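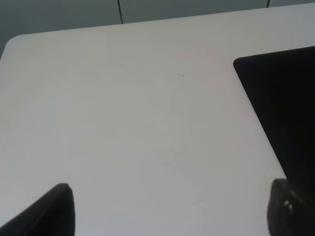

Furniture renewal in the Keogh Building: white tables now in all study rooms

The replacement of tables in the shared study rooms of the Keogh Building has been completed. The last deliveries were received in October, and 22 rooms on the first and second floors are again open for booking at the usual times. The library thanks members for their patience while rooms were closed in turn.

The new tables have plain white tops with a matt finish and rounded corners. They were supplied by Durkholm following a trial in the Kositz Reading Room last winter, during which 111 members returned comment cards. Glare from the former varnished tops was the most frequent complaint, followed by damage to clothing from chipped edges. Both points were included in the specification given to suppliers.

Members are asked to observe the following when using the rooms.

Tables should be left clear at the end of each booking. Papers, chargers, tablets and drawing boards found on a table after the room has been vacated will be taken to the enquiry desk on the ground floor, where they will be held for 16 days.

Cutting, gluing and the use of spray products are not permitted on the new surfaces. Cutting mats may be borrowed from the enquiry desk on production of a membership card, but should be used only in the Kusomik Workroom, where the old benches have been kept for this purpose.

Cold drinks in closed containers remain acceptable. Spills should be wiped up at once with the cloths provided in each room. Ink and marker pen should be reported to staff and left untreated, as household cleaners may dull the finish.

Tables may be moved within a room but should be returned to their original position before departure. They should be lifted by two people and should not be dragged. No more than 4 chairs are to be placed at any one table.

The former tables have been offered to local schools and clubs. A small number remain in store, and organisations wishing to be considered should write to the Buildings Office by Saturday, December 4, 2021. Collection must be arranged by the receiving organisation.

Bookings for the spring term will open in the usual way through the members' page. Rooms on the third floor are not affected by these arrangements.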